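Monday, September. Workshop notebook, fiddle and small strings bench

In early today as we have the Skovatmont carol tour coming up and half the band's instruments are on my bench (the other half are still in a van somewhere, I gather, but never mind). Grażyna's fiddle first. She says it goes sour on the top string in cold halls, and having played it for ten minutes I do see what she means, though to me it sounds more like a tired soundpost than anything to do with the weather. Moved it a hair towards the bass side, then back again by half as much, and it opened up beautifully!

Strung it with the Welero set, tuned to A 440, left it hanging until after lunch.

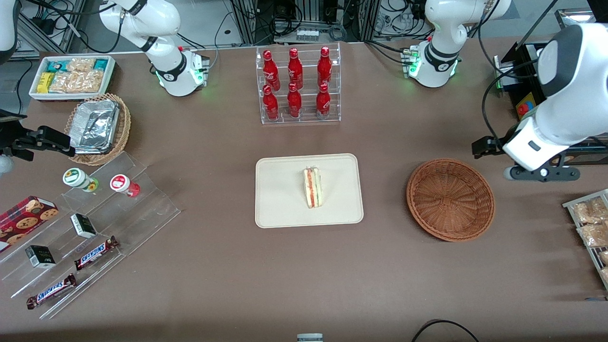 Should the bridge be swapped before the tour as well?
Best left until January, I think. The old one has a slight lean but stands firm on both feet, and a new bridge needs a few weeks of playing before it settles, which she won't have with 19 dates on the list.

Issa rang about the harmonium. Two reeds are slow to speak and one (the low G, naturally, the one he leans on in every slow verse) buzzes when the pump is full. Told him to bring it in with the bellows strapped, please, after what happened last time. Quoted 65 for the reeds, and I'll look at the bellows cloth while I'm in there.

The Ilberg mandola is coming along. Frets 3 and 4 were high, so I levelled those and left the rest well alone. Saadet wants the action lower still, but she plays hard when the audience gets going and it would only rattle. I'll set it where I like it and let her have a go on it here with a cup of tea before we argue.

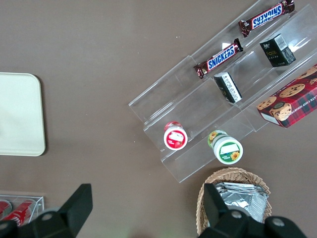 Still to do

Peg paste for Grażyna's D peg, it slips.
Ask Zerrin whether the Kubo pickup goes back in the mandola or stays out.
Order more hide glue, we're down to the last jar.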